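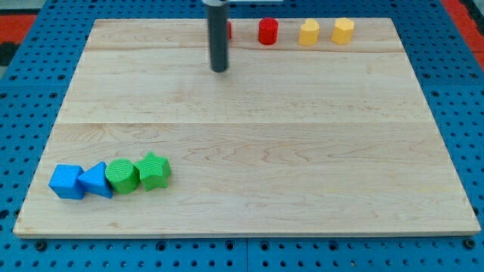

Blocks on the maple board, blue pegboard table

Clulbridge Toy and Play Library
Minutes of the February meeting, held in the back room at 4 pm

Apologies: one received. The minutes of the last meeting were agreed with one correction - the jigsaw shelf is to be moved, not removed.

1. Shape blocks
Members looked at the blocks on the maple board. The yellow heart and the yellow octagon were thought too close in colour for sorting by colour, though the octagon is slightly the warmer of the two. It was agreed to keep both and use them for sorting by shape. The red cylinder is well liked by the younger children. The Vernberg branch has asked to borrow a set for 4 weeks. Agreed, provided it comes back complete and in its own bag.

2. The board
It was asked whether the wooden board should be oiled or left as it is. Two long seams run across it where the planks are glued. These are to be checked by hand for rough places before the board goes out on loan. No oil for now.

3. Pegboard table
The blue table stays where it is. A request to cover the holes was discussed and turned down - the pegs are still used by the older group.

4. Catalogue
The Kahsay donation has been entered, which brings the catalogue past 1,000 items. Labels have run out again. A new roll to be ordered, cost not to exceed £85.

5. Cevura play mats
The replacement mats have not arrived. Supplier to be chased. If there is no reply before the next meeting, the order will be cancelled.

6. Any other business
The lid of the large dressing-up box does not shut. To be looked at with the hinges on the book trolley.

Next meeting: March, same room, 4 pm.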